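Folding Day on the Round Table

Last updated: Aug 29, 2019

Welcome to my small gallery about the clothes we sort at the end of every summer. My name is Tibor Szénási and I live in Trestulthorpe with my wife and our daughter Lu. Two times in a year, in August and again in October, we take everything out of the wardrobes and decide what stays, what goes to the cousins and what becomes a cleaning cloth. I am not a professional of housekeeping, so please read my advice with patience.

The place for this work is the round table next to the window. I tried the bed before, but a bed is too soft and the sleeves never lie straight. At the table I can stand with a straight back and I have good light until the evening, which is important when you must tell dark blue from black.

The tablecloth is the one with the letters and the big heart. Lu learned her D from it when she was small, and she does not allow us to replace it. It is pale pink, so dark clothes show very well on it, and every bit of lint also.

My order of work is simple. First the thick things, then the shirts, and the stretchy things at the end. Finished piles go to the side of the table, never to the middle. I made this mistake for many years and I had to move every pile again when a bigger piece came.

Stretchy black clothes are the most difficult for me. They have no stiff seam to follow, and when you pull one side, the other side comes with it. I open the body first, then one sleeve fully out, and I press with a flat hand before I make any fold. 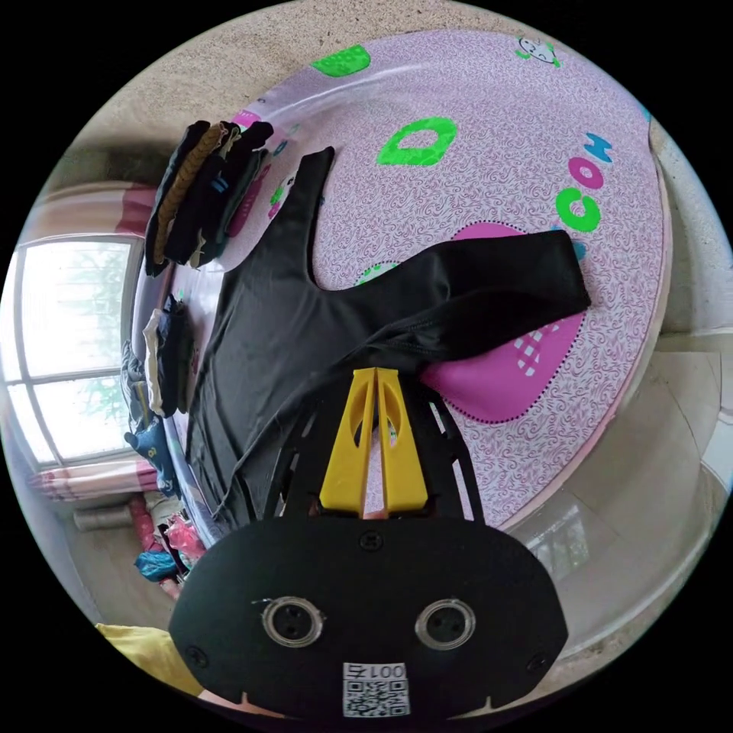
With a narrow strap you should be careful that it does not stay under the body, because it makes a line in the cloth after some weeks in the drawer. My wife rolls such pieces and she says it is faster. I still prefer to fold them in three, and we have not agreed on this for seven years.

Belts I leave with the dark clothes until the last moment, then they go on a hook behind the door. This summer 37 pieces were too small for Lu, and they filled two bags for her cousins. The October pictures will come on this same page, when the sweaters are down from the top shelf.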